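Premenstead Guitar Club: pre-show check, backline and stage power
Room 2, April

Amp mains leads: pass. One Kasero combo has a nick in the outer sleeve. Taped for now — replace before next use.
RCD on stage feed: pass. Tripped on test button.
Extension reels: fail. 12-way reel not fully unwound. Redone at 5 pm.
Speaker stacks: pass. Ratchet straps tight.

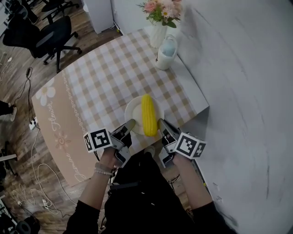
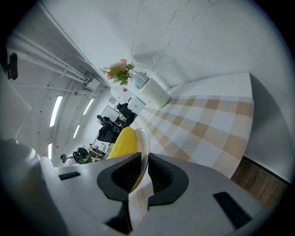

Guitar stands: pass with comment. The Laaksonen stand, tag 156, leans left with a semi-hollow on it. Use for solid bodies only.
Strap locks: pass. Check again after string changes.
Pedalboard supply (Zovent, tag 856): fail. Casing screw missing, lid lifts. Taken out of use.
Cable runs: pass. Mat over the run by the side door.
Fire exit: clear.

Still to do: new lead, casing screw, label for the spare reel.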